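Pralura Household Task Simulator
Product code 1624. Supplied by Toranano.

Pralura allows development teams to rehearse domestic and workshop tasks in simulation before a robot is brought near a customer's home. The library covers opening, closing, fetching and putting away, with 30 furnished layouts and 700 starting positions.

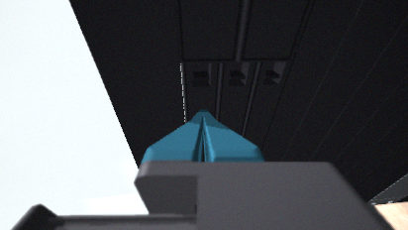
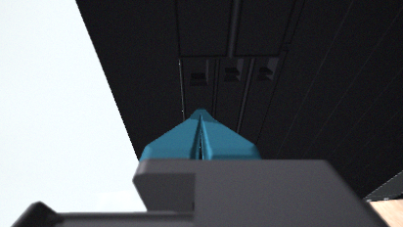

Simulated views from the gripper, facing a black panelled structure with three small recesses

Prospective purchasers often ask whether machines can yet be trusted with household chores. Our position is that single, well-defined tasks are within reach, while a full round of tidying remains unreliable. Dark surfaces, shallow recesses and narrow seams continue to present difficulty, and are included in the library for that purpose.

Licences cover 4 workstations. The Merrick reporting module is sold separately. Updates are issued each December. Technical enquiries should be directed to the Prultmont office.

Page revised 3 April 2025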